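# Reading a Listing Sheet: Notes for Unit 5

Bring the Gedmont packet to class. We will use the same listing sheets for this unit and the next.
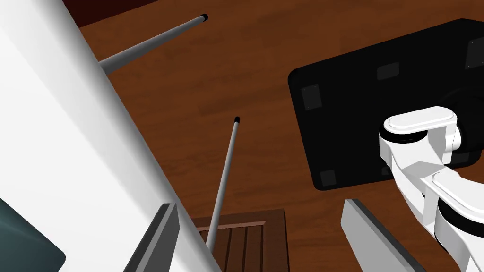 A listing sheet is written by the seller's side. It tells you the asking price, the size, the lot and a few selling points. Most of the facts are checked by somebody, but the wording is there to get people through the door. Your job in this unit is to separate the two.

## Asking price and sale price

The asking price is what the seller hopes for. The sale price is what was paid, and you find it in the county record after closing. When you compare homes, use sale prices. A street full of high asking prices only tells you what the owners want.

In the packet, the Rowlands Street house was listed twice in one year. Look at both sheets and write down what changed besides the price.

## Size

"Square feet" usually means finished, heated space. Garages, porches and unfinished basements are normally left out, but practice differs from one area to the next. If the sheet and the tax record disagree, note both numbers and the source of each. Don't average them.

Price per square foot is the price divided by the finished area. Small homes often come out higher on this measure than large ones, because every home needs a kitchen and at least one bathroom. Compare homes of similar size.

## Days on market

The count starts when the listing goes live. Some listing services set it back to zero if the home is taken off and listed again, so check the history. A home showing 5 days may have been for sale most of the summer. One showing 79 days may be overpriced, or it may have had a buyer whose loan fell through.

## Shared ownership costs

For a condo or townhome, find the monthly fee and what it covers. Ask about:

- roof and outside walls
- water and trash
- master insurance policy
- any special assessment already voted on

Co-ops work differently. The buyer gets shares in the corporation and a lease on the unit, and the fee may include part of the building's mortgage.

## Assignment

Pick 2 listings from the packet, one of them in Wilitz Court. For each, make a table of asking price, finished area, price per square foot, days on market and monthly fee if there is one. Add a paragraph on what you would still need to find out.

The assignment is worth 40 points. Hand it to Lowri Foulkes at the start of the October review session. Questions about the tax records go to Aled Gittins.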